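Search the list archive
Enter keywords

From: Clémence Hamel
To: Puris household list
Date: 2018-11-06
Subject: Re: sorting the mixed bin

Solange Deschamps wrote:
> The mixed bin from Ferville holds cleaning items and personal
> items together. Do we sort by material or by where it gets used?
> Sandrine sorted by material in October and I could not find
> anything afterward.

By where it gets used. Material fails on the first sponge, which has two of them. I use three trays: kitchen, textile, pocket. Anything still in its package goes in last, whatever the contents.

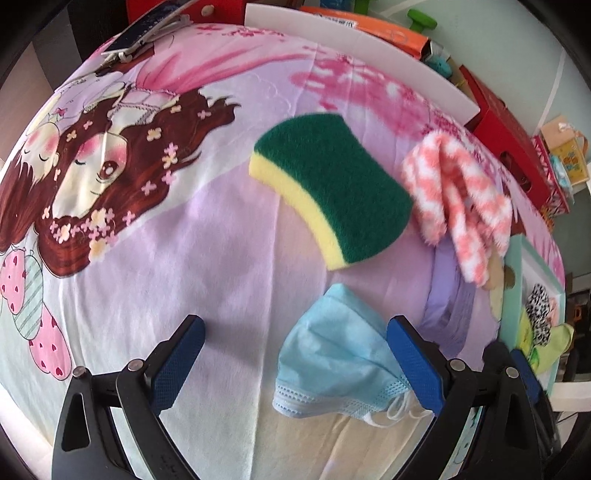 Kitchen items come out first, as they are the easiest to assign. Soft items take longer — they fold over whatever is next to them. The coral pink and white fuzzy cloth is lying on top of part of the purple package, so lift the cloth before deciding the package's tray. The light blue mask goes to pocket, along with the mint box.

Tray liners are cut to 600 mm. The 900 mm ones do not fit the shelf.

Clémence

Contact the list owner | © Puris household list | Back to top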